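Food in Everyday Life
Handout 6: Lids, steam and the watched pot

Read this before the session. If you read it during the session, at least hold it under the desk.

Where we left off

Last time we dealt with fire, and Esmaeil Rahimi's guest hour on bread ovens ran so far over that we never reached pots. We start with pots. Those of you who had prepared the Omerović chapter will be pleased to hear that your work was not wasted, only postponed.

Her argument, in short: historians of cooking have written a great deal about what went into the vessel and very little about what went on top. Lids break, get lost, get swapped, and turn up in digs as flat round things which are then labelled "possible lid" and put in a drawer. She went through the finds from the village of Culis and matched 164 lids and pots from the same kitchens. Only 40 of the pairs fitted well. The rest were making do, as anybody who has opened their own cupboard could have told her, though without the footnotes.

What a lid does

Keep these apart in your essays. Last year they were stirred into one.

Heat. An open pot loses a great deal of its heat through evaporation. Put a lid on and much of the steam condenses on the underside and drips back. Less fuel, less topping up. In a household that bought its wood by the bundle, this mattered more than flavour.

Dirt. Soot, ash, thatch, hens. Vurard's diary of kitchen life mentions hens more often than it mentions his wife.

Secrecy. A covered pot belongs to the cook. Nobody else knows how much is in it, or whether there is meat. Omerović is very good on this and you should read her pages on shared hearths twice.

The glass lid

For most of the history of cooking, then, to look was to let the heat out. Heat-resistant glass changed the bargain. The cook could look as often as she liked, and so could everyone else in the room. Vurard, who disliked most things made after his own birth, called it "a window into a private house".

He has half a point. Early advertising for glass lids leaned hard on trust: the modern housewife had nothing to hide. The Prukel catalogue in your reading pack goes further and suggests that guests might enjoy watching the potatoes. I have hosted dinners where this would have been an improvement.

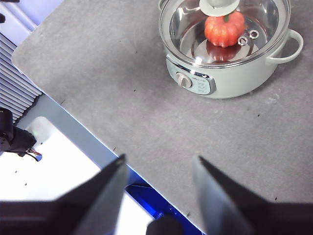

Fig. 2. Electric hot pot with a clear glass lid and two vent rings; a small pumpkin shape seen through the glass.

Notice that glass brings its own troubles. A curved lid bends what lies behind it, and once the pot is going the inside fogs over, so the view is at its worst when you most want it. Makers replied with vents, which let some of the steam out, and so we are back to losing heat for the sake of a look. Progress in kitchens often goes this way round.

A note on numbers

Nigel Furnival's fuel tables are useful and maddening. He gives 300 bundles of wood a year for a household cooking uncovered, without saying how large the household was, what it ate or who was counting. Use the tables to compare his own cases with each other. Please do not multiply them by the population of anywhere. One essay last December did, and arrived at more wood than the county had trees.

Beyond the hearth

Two threads we will pick up if time allows, and it won't.

First, sealing with dough. A strip of flour paste pressed round the rim turns a poor lid into a good one, and gives the children something hard to chew afterwards. Look at how often recipes mention it in passing, as if everyone knew.

Second, the lid as a plate. Several of the Culis lids have knife marks on the upper side. Omerović thinks people ate from them. Furnival thinks they were chopping boards. The two have been disagreeing in print for years and both seem to be enjoying it.

For the session

Read Omerović, the chapter on covers, and the Vurard extracts. Bring one lid from home, with or without its pot. We will try to work out its use from the marks on it alone, and its owner is to keep quiet.

The short essay is 1000 words on a kitchen object that is usually left out of the story. Not the spoon. I have read enough about the spoon.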